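## Lotion pumps weep in the car, then won't prime when we arrive. Bad pumps or bad filling?

Posted in Household > Kitchen and Bathroom > Pettigrew Community Help

**saltbush_flat**

We keep a set of refillable pump bottles for a rental unit at Grernance, about two hours' drive from home and a fair climb in altitude. I fill them at home from the bulk drums at Fundberg (hand wash, body wash, conditioner) and take them up in a plastic crate.

Two separate problems.

First, the bottles leak in transit. Not a lot. I put one on the kitchen scale before the last trip and it read 269 g, and at the other end it read 255 g with the outside wiped clean. The heads were twisted down to the locked position. The product came out somewhere near the collar, and from the nozzle as well, I think, though by then it was all over the crate and hard to tell.

Second, when I put the bottles out, the conditioner one will not pump. I press it, it comes back up slowly, nothing comes out. The hand wash is fine after a few strokes. The conditioner sometimes starts after a long run of pressing and sometimes does not start at all.

The pumps are the ordinary screw-on kind with a dip tube. The body wash bottle came with its own pump and the others were bought as empties. Is this a case of buying better pumps, or am I doing something wrong at the filling end? I would prefer not to go to sachets.

*Edit: the drive is in the middle of the day, in May, so heat in the car is moderate. Bottles are filled right up to the shoulder.*

---

**threadform**

Your two faults have different causes, so I'll deal with them separately.

**Leakage**

Filling to the shoulder and going up a hill is most of it. The air left in a bottle expands as outside pressure falls and as the contents warm. If the bottle is upright, the air sits at the top, and whatever escapes past the collar is air. If the bottle is on its side, or falls over in the crate, the collar and the lower end of the dip tube may both be covered by liquid, and the same pressure pushes product out.

A lotion pump is not a sealed closure. It has a small vent that lets air in to replace what you dispense. On most designs the vent is closed only when the head is fully locked down, and how well it closes varies a great deal between makers. Some lock down and some lock up. A lock-up pump has a clip or a twist stop under the head, and the vent seal on those tends to be poorer.

Check these in order:

1. The gasket inside the collar. It is a thin disc of foam or soft plastic. It falls out when people rinse the pump, and it goes down the sink without anyone noticing. No gasket means a slow leak at any angle other than upright.
2. The neck finish. Pump collars and bottle necks are sold by diameter and thread style. A collar that is nearly right will screw on and feel tight, and will be touching on the thread and not on the top of the neck. Fit a plain cap from the same bottle and compare how many turns each takes.
3. The rim of the bottle. Look for a mould line or a nick across the top face. A few passes on fine wet-and-dry paper laid on a flat surface will take it down. Rinse well.
4. Collar torque. Hand tight and a little more. Over-tightening a plastic collar domes it and lifts the middle of the gasket.

To test a bottle without driving anywhere, fill it with warm tap water, fit the pump, lock it, dry the outside, and lay it on a sheet of paper towel with the neck slightly low. Leave it overnight. A wet ring at the collar is the gasket or the thread. A wet spot under the nozzle is the lock.

For transport I would not use the pumps at all. Carry the bottles with plain caps, carry the pumps dry in a zip bag, and swap them over at the unit. Plain caps in the same neck size are cheap and most packaging suppliers will sell them singly.

**Not priming**

The pump has two check valves, usually a ball at the bottom of the chamber and either a second ball or a sliding seal at the top. On the upstroke the spring lifts the piston and draws product up the dip tube. The only force available is that spring plus the pressure of the air in the bottle. Thick product resists, the head returns slowly, and if you press again before it is fully up you move almost nothing.

A typical pump of this sort moves 2 mL a stroke at best, and the dip tube and chamber hold several strokes' worth between them. With a thin hand wash you will see product quickly. With conditioner you need to press, wait until the head has stopped rising, then press again. If the head is sucked down and will not rise at all, the vent is blocked, normally by dried product under the collar. Loosen the collar a quarter turn and try again. If it then pumps, clean the vent.

If it still will not go, take the pump out, hold the end of the dip tube in a cup of warm water and pump until water comes through. Then put it straight back into the conditioner. A chamber full of water draws far better than a chamber full of air.

Check the tube length as well. It should reach the base with the end cut at an angle. A square-cut tube that is slightly long will sit flat on the bottom and seal itself off. I have seen this blamed on the spring many times.

---

**kettle and twine**

just buy the foaming ones, never had one leak. you water the soap down so it goes further too

---

**threadform**

Foaming pumps are designed for a thin, diluted soap. They will not pass conditioner, and an undiluted body wash will block the mesh. Suitable for the hand wash only. Diluting it at home also dilutes the preservative, so make up small amounts and use them promptly.

---

**unit4_linen**

I service holiday lets and agree with nearly all of the long reply above. A few additions from practice.

**Fill level.** Stop below the shoulder. When you push a pump into a full bottle, the dip tube and the body of the pump displace product, which comes up around the thread. Then you screw the collar down on a wet thread, it feels tight when it isn't, and the leak you find in the crate was already on the neck before you left. Wipe the thread and the rim, fit the pump, wipe again.

**Weighing.** Your scale method is good and I would keep doing it, but weigh every bottle and write the result on masking tape on the base. With one bottle you know that you lost product. With all of them you will know which pump design is losing it. I found that all my leakers had come from one batch of empties, and threw out the batch.

**Matching product to pump.** If the bulk supplier can tell you the viscosity, ask. Fundberg has it on the data sheet for some lines but you have to ask at the counter. We went from the Stunero conditioner in the drum to their lighter one and the priming trouble stopped with no change of pump. If you don't want to change product, look for a pump sold for high-viscosity use. The dip tube will be visibly wider.

**Reused retail pumps.** The pumps that come fitted to branded bottles are often better made than the empties you can buy. When a retail bottle is finished I keep the pump, flush it with hot water, and check it against the neck gauge. The metal spring is the part that goes. If it is in contact with product and has started to rust, the pump goes in the bin.

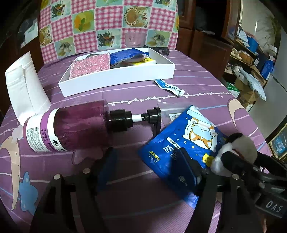
**Cleaning between fills.** Do not top up. Empty the bottle, wash it in hot water, let it drain upside down until fully dry, then refill. Pump heads take longer to dry than bottles, so own more pumps than bottles and rotate them. Water left sitting in the chamber will thin the first few strokes, and over a long vacancy it can go off. I flush with hot water, then pump air until nothing more comes out, then stand the pump head down in a rack.

**Service life.** I used to run them until they failed. Now I replace them by refill count. With thick conditioner I had some 70 refills out of the best ones and far fewer out of the cheap ones — the upper seal wears, and the first sign is product creeping up around the stem when you press. Once you see that, a new gasket will not help.

One point where I differ from the earlier post. Swapping caps for pumps on arrival is fine if you are doing it yourself. If a cleaner does it on a short changeover, pumps get put down on wet benches and caps get lost. For those properties I leave the filled bottles in a cupboard at the unit and carry the product up in a capped jerry can, with a funnel.

---

**saltbush_flat**

Thanks. I took the conditioner pump apart and there was no gasket in it at all. The hand wash one has a gasket but the collar takes barely one turn, compared with nearly two for the plain cap off the same bottle, so I think that is the wrong thread.

Cut the end of the conditioner tube on an angle, primed it in warm water, and it now delivers on the third or fourth press. I'll order caps for the drive and fill lower. The jerry can idea might be next, once I've worked out where it would go in the cupboard.

---

**threadform**

Barely one turn is the wrong thread. Measure the outside diameter across the threads on the bottle, and note whether the thread goes around once or one and a half times. Give the supplier both.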